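EQUIPMENT NOTES: BOARDS AND NOTATION

The club now has its replacement vinyl mats from Drorkamano, and all of them carry printed coordinates. Members used to the old unmarked boards have asked how to read them, so the main points are set out here.

Files are lettered a to h and ranks are numbered 1 to 8. White's first rank is always rank 1. A player seated behind the white pieces should see a1 at the near left corner, and a1 is a dark square. If the near right corner is dark, the mat has been turned a quarter and needs to be reset before play starts. Reynaldo Mercado found two games set up this way in February. Both were stopped and restarted.

The letters and numbers are printed on all four margins, with one set inverted for the opponent. Read the set that is upright from your own chair. From the side of the table the ranks run across and the files run up and down on most boards, but this depends on where the mat was laid, so check the margin before writing anything on the scoresheet.
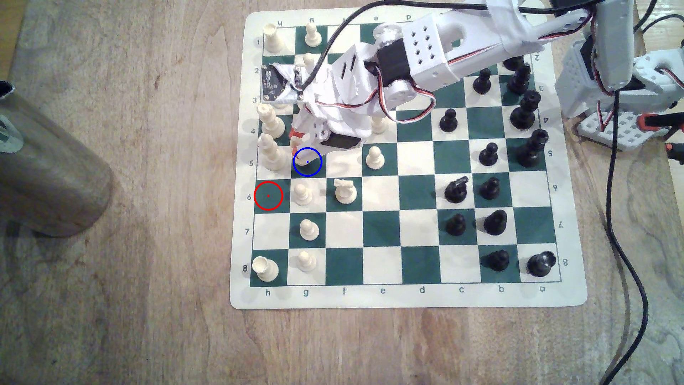

Green-and-white mat with letters h to a along the bottom margin and ranks 1 to 8 down the left. White has a king on h4, a bishop on h5 and a knight on f6.

With the mat this way up, h1 is at the top left and h8 at the bottom left. A scorer working from this end reads the files right to left. Most errors on submitted sheets come from that reversal: a move to g5 gets entered as b5, and the game cannot be replayed afterward. Analyn Dizon checks sheets on the night and will return any she cannot follow.

Vinyl care – roll the mat with the printed side out, never fold it, and wipe it with a damp cloth only. Solvent cleaners lift the ink from the margins. A mat that will not lie flat can be left under a tabletop weight overnight.

Spare pawns and rooks are in the drawer marked Magbanua. Please report missing pieces to Pacita Saludo before sets are put away.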